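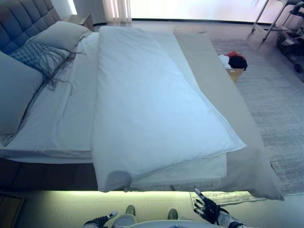 **B. Harasym**
Lab tutor, Old Telephone Electronics (Ollside evening course)

## Handout: pulse dialling and the line simulator

Carried over from last time, we ran out before the bench bit. Read this before you come, there's no lecture part.

### Loop, quickly

- Handset down = loop open, no DC flows. Bell still connected through its capacitor.
- Handset up = hook switch closes the loop, current flows, exchange notices, sends dial tone.
- Dialling = breaking that same loop in short bursts. One break for a 1, two for a 2, ten for a 0 (UK and most other places. New Zealand ran it backwards, Sweden started at 0 for one break. Not on our phones but people always ask).

So a rotary dial is only a switch on a spring with a governor. It winds up silent and does its work on the way back.

### Things to measure

1. **Speed.** Nominal ten pulses a second. Slow dial is nearly always old grease on the governor. Don't bend the spring untill you've cleaned it.
2. **Break/make ratio.** UK dials near enough 2:1, break longer. Scope across the dial contacts, low-voltage supply and a resistor in series, read it off. Bouncy edges = dirty contacts.
3. **Pause between digits.** Exchange uses the gap to tell one digit from the next. Too short and 2 then 3 comes out as 5.

Take 3 readings per digit and write all of them down, not the best one.

### The simulator

We use the Cescombe box. It gives you battery feed, dial tone and ringing on two sockets, so one phone can call another with no real line. Terminate the spare port with the 900 ohm plug or you get a howl. The older Zodus unit does the same job but counts pulses with relays, worth hearing once. It won't accept tone dialling at all, so don't report the push-button phone as faulty.

**Ringing voltage bites.** Don't touch bare terminals while a call is set up. Unplug the box, then change wiring.

### Off-normal contacts

Second set of contacts in the dial, closed whenever it's away from rest. They short out the receiver so you don't get clicks in your ear. Loud clicking while dialling but the number goes through OK = look here first. Dead receiver all the time = same contacts, stuck closed.

### For next session

- Question sheet, first 5 only. The last ones need the hybrid coil, which we havent done.
- Sketch the loop from memory, phone on hook and off hook.
- Bring your own small screwdrivers if you have them, the bench set is down to the big ones.

Scope leads go back on the hooks by the door please.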